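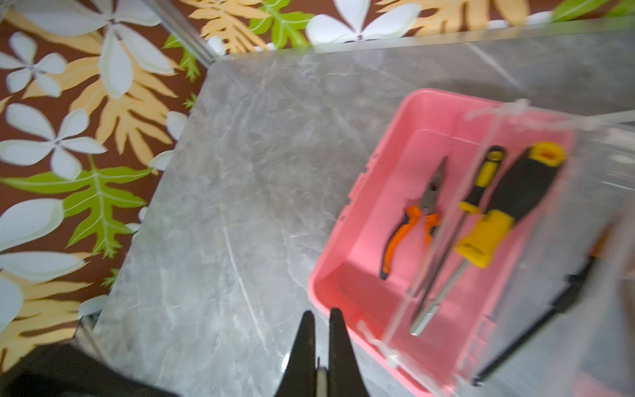
Re: [golura-sewers] Lining a heavy curtain without it puckering
From: Ingrid Fitzsimmons
To: golura-sewers
Date: October 3, 2024

Darnell Kasprzak wrote:
> Hi all, I've got two big windows facing west and a length of
> furnishing cotton with a large print, the kind with flowers as big
> as your hand. My first curtain came out puckered down both sides
> where the lining is sewn in. Is it my tension, or did I cut the
> lining wrong? I washed the cotton before I cut it but not the
> lining. Also, does anyone bother matching the pattern across the
> gap where the two curtains meet?

Hello Darnell, and welcome to the list! I don't think we've had a curtain question since the winter, and I do love them, so you'll have to forgive me if I go on a bit.

I'd put my money on the lining before I'd blame your machine. If the cotton has had its shrinking done and the lining hasn't, the two will go their separate ways the first time there's any steam about, and you may have given it plenty when you pressed the side seams. I did exactly this with the curtains in our back bedroom at Halvorsen Street and had to unpick the lot (my husband very kindly found somewhere else to be that afternoon). So wash the lining, dry it the way you dried the cotton, press it flat, and only then measure anything.

The other thing is to cut the lining narrower than the face fabric and let the cotton wrap around to the back at each side. I take mine in by 50 mm on each edge. Pin it with the whole curtain lying flat, on the floor if your table isn't long enough, and leave the bottom of the lining hanging free from its own hem. Then loosen your top tension a touch and lengthen the stitch. If you have a walking foot, use it, it makes a world of difference on anything with weight to it.

As for matching, yes, please bother! With a small sprig you could get away with it, but with great big flowers your eye goes straight to the join every evening when you draw them. Measure the repeat from the tip of one petal to the same tip on the next, and buy one extra repeat for every drop after the first. I know that's galling at today's prices. The leftovers make very good cushion covers, and I've even done the seat of a piano stool with mine.

If you're still short of lining, Zunholm in the arcade had a cream sateen on the roll when I was last in, and they will cut it straight if you ask them nicely at the colour counter.

Do let us know how the second curtain goes, and leave it hanging for 7 days before you sew the bottom hem. Cotton drops more than you'd think.

Warmly,
Ingrid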